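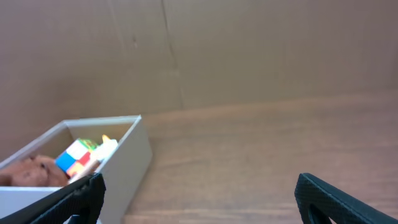

4. Setting up the Gandholm parcel scale

Read section 3 first if the batteries aren't in yet. Model with the grey plate only – the older one has its own leaflet, ask Firdevs Gökçe for a copy.

Before you start

Flat surface, doesn't wobble. Away from the window, fans, heaters. Draughts make the last digit jump about. Leave the scale out of its packing for an hour if it came in from a cold van.

Caution: maximum load 3,000 g. Never press on the plate to test it. The sensor underneath bends and stays bent, and the repair costs more than the scale.

Levelling

1. Take out the transit screw underneath (cross-head, red washer). Tape it inside the battery cover, you'll want it if the scale gets posted back.

2. Turn the feet until the bubble sits inside the ring. Front two first, then the back ones. Small turns.

3. Put the plate on. It only goes one way, notch to the back. Should drop in without forcing.

Note: don't pick the scale up by the plate. Slide it if it has to move, then check the bubble again.
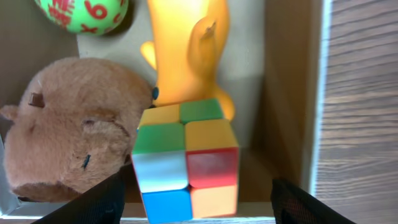 4. Hold the power key until all the segments show. Let go. Wait for the zero.

5. Press UNIT until you see g. It comes out of the box set to ounces, dont ask us why.

Calibrating

Needs the 400 g weight from the lid pocket. A bag of sugar or tins won't do, the packaging throws it off.

1. Plate empty. Hold ZERO and UNIT together till CAL flashes.

2. Put the weight in the middle of the plate. Hands off the table.

3. Wait for the beep, then take the weight off. Display should go back to zero.

4. Put it on again. Anything other than 400 – repeat from step 1. Still wrong after two goes, check the bubble and the transit screw.

Error 17 means the plate wasn't empty when you started. Clear it, switch off, start over.

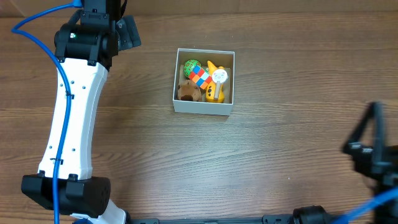

Fig. 3 – Brown wooden tabletop, arm at the left.

Connecting to Privus

Skip this if you write weights down by hand.

1. Plug the lead into the side port. Not the back one, that's power only.

2. Open Privus, go to Devices, pick Add scale. Takes roughly a minute to find it.

3. Type a name. Keep it short, it prints on every label.

4. Weigh one parcel and check the number on screen agrees with the number on the scale.

Caution: don't unplug the lead while the light is amber. Settings get lost and you'll have to calibrate agian.

Packing that needs its own container: put the empty box on first, press TARE, then fill it. TARE clears when you switch off.
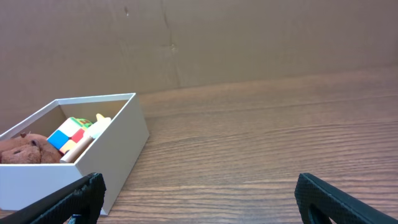 How often does the scale need calibrating?
Once a month in normal use, and every time it moves to another table. Do it after changing batteries as well.

Cleaning

Damp cloth, no sprays. Lift the plate off first and wipe under it. Grit round the notch is the usual cause of a reading that creeps.

Problems not listed in section 6: Tuncay Bilgin or Ilgın Tekin, mornings. Have the serial number ready, it's on the sticker next to the battery cover.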